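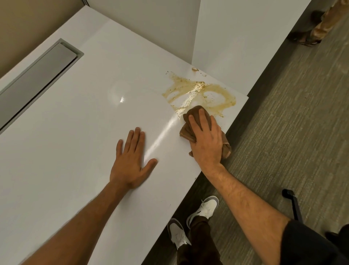

Sprechernotizen, Fassung 3
Reinigung nach Bedarf: Was sich für das Personal ändert
Skerkum, Donnerstag, 21. November 2019
Rednerin: Catriona Leckie

Folie 1, Titel
Kurze Begrüßung, Dank an Wallex für den Zugang zum Gebäude. Gleich zur Abgrenzung: Thema ist die Unterhaltsreinigung in Büroflächen. Sanitär, Glas und Außenbereich sind nicht Teil der Auswertung.

Folie 2, Ausgangslage
Standort Wallex: 205 Arbeitsplätze auf zwei Etagen, überwiegend Teppichboden, Tische mit glatter weißer Oberfläche, Stellwände zwischen den Plätzen. Bis Juli feste Tour, jede Fläche jeden Abend, unabhängig vom Zustand. Die Tour stand auf Papier und wurde von der Objektleitung abgezeichnet.
Seit Juli: zwei Bodenautomaten für Saugen und Randreinigung, dazu die Auftragssteuerung Flasteo. Flasteo vergibt Einzelaufträge an die Automaten und an die Reinigungskräfte.
Hinweis für mich: Begriff »Auftrag« hier definieren. Ein Auftrag hat Ort, Art, Frist und Rückmeldung. Sonst gibt es später Rückfragen bei Folie 5.

Folie 3, Was die Maschine übernimmt
Freie Bodenfläche, Verkehrswege, Besprechungsräume nach Belegungsplan. Die Automaten fahren ab 18 Uhr. Unter Tischen kommt es auf die Stuhlbeine an. Steht ein Stuhl schräg, wird die Zelle ausgelassen und als offen gemeldet. Gleiches gilt für Taschen und Kleidung am Boden.
Offene Zellen gehen als Auftrag an die Reinigungskraft. Das war im Konzept als Ausnahme geplant und ist im Betrieb Alltag.

Folie 4, Was beim Menschen bleibt
Tischflächen. Beispiel verschüttetes Getränk: gelblich-braune Flüssigkeit auf weißer Platte, in Bögen verschmiert, in der Mitte schaumig, ein einzelner Tropfen abseits. Eine Hand flach auf dem Tisch, die andere drückt das Tuch auf. Für die Automatisierung ist das aus drei Gründen ungünstig:
Der Druck auf das Tuch wird laufend nach Gefühl angepasst.
Blendung auf der glänzenden Platte erschwert die Erkennung von Restfilm per Kamera.
Eingelassene Abdeckungen für Kabeldurchführungen unterbrechen die Fläche. Flüssigkeit darf dort nicht hineingeschoben werden.
An dieser Stelle nicht in die Greiftechnik abschweifen. Wer danach fragt, auf die Pause verweisen.

Folie 5, Veränderung der Tätigkeit
Vorher bestand die Schicht zum größten Teil aus Saugen. Jetzt besteht sie aus kurzen, verteilten Einsätzen: Flecken, Tische, offene Zellen, Störungen an den Automaten. Die Wege zwischen den Einsätzen sind länger geworden. Die Haltung ist eine andere: weniger Schieben, mehr Vorbeugen und Abstützen am Tisch.
Ausgewertet wurden 800 Aufträge aus dem Bereich Tischfläche. Bei 50 davon war die Angabe im System falsch, meist falscher Platz, in einigen Fällen war die Fläche bereits sauber. Jede Falschangabe kostet einen Weg und eine Rückmeldung.
Rückmeldung bedeutet: Gerät aus der Tasche nehmen, Handschuh ausziehen, bestätigen. Diese Zeit war in der Kalkulation mit null angesetzt. Korrigiert seit Version 2 der Vorgabezeiten.

Folie 6, Qualifikation und Eingruppierung
Die Reinigungskräfte beheben einfache Störungen selbst: Bürste freimachen, Tank tauschen, Neustart. Einweisung dauerte einen Nachmittag. Eine Zulage gibt es bisher nicht. Der Punkt liegt bei der Geschäftsführung und ist strittig. Sachlich vortragen, keine Prognose abgeben.
Kontrolle: Flasteo speichert zu jedem Auftrag Beginn und Ende. Die Betriebsvereinbarung lässt eine Auswertung nur je Etage zu, keine Auswertung je Person. Daten werden nach Abschluss des Monats zusammengefasst.

Folie 7, Vergleich Cârstea
Am Standort Cârstea 500 Arbeitsplätze, gleiche Automaten, aber feste Abendtour für die Tische beibehalten. Weniger Falschwege, dafür bleiben Verschüttungen tagsüber bis zum Abend liegen. Angetrocknete Reste brauchen mehr Zeit und mehr Mittel. Beide Modelle haben Kosten an verschiedenen Stellen. Zahlen dazu nur im Anhang, nicht vorlesen.

Folie 8, Offene Punkte
Meldeweg für Beschäftigte an den Plätzen: derzeit per Formular, wenig genutzt.
Tuchwechsel: Farbcode ist im Auftrag noch nicht hinterlegt.
Mindestabstand zwischen Automat und Person in schmalen Gängen neben Stellwänden neu messen.
Schichtbeginn: Vorschlag, eine Kraft auf den Nachmittag zu legen. Rückmeldung der Belegschaft steht aus.

Reserve, falls Zeit bleibt: Störungsliste der Automaten, Folien 9 und 10.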